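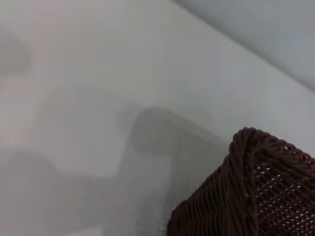 Depth thresholds first, they cause most of the grief on a kitchen bench. Plain pale top gives the stereo matcher nothing to grab, so you get holes, then the planner thinks the holes are free space and dives. Set unknown = occupied. Dark brown wicker on off-white is easy for colour segmentation, so get your mask from colour and only use depth inside it.

Shadows. The arm's own soft grey shadow next to a basket will get picked up as part of it if you threshold on brightness alone. Use hue or saturation as well. Or grab a background shot with the arm parked, but that goes stale the minute someone moves a lamp.

Open weave – depth goes straight through the gaps. Close the mask (small kernel, two passes) before you fit a box. Dont fit to the lattice, fit to the rim. Loose strands sticking up will fool the height estimate, so take the 95th percentile and not the max.

Exposure: lock it. I use 2000 on the Ronar driver, 3000 if it's a dull February afternoon. Auto will hunt every time something dark comes in close.

Planner: 20 mm clearance round anything woven, slow approach for the last bit. Gimau users, the padding setting is in metres!! Lost an evening to that.

Logs – keep the failed runs. Rosalie Imhof has more than 626 of hers sorted by error type and its the first place I look when a grasp goes funny.

Recalibrate the wrist camera after any knock, even a litle one. Tips for glass and shiny pans on the next page.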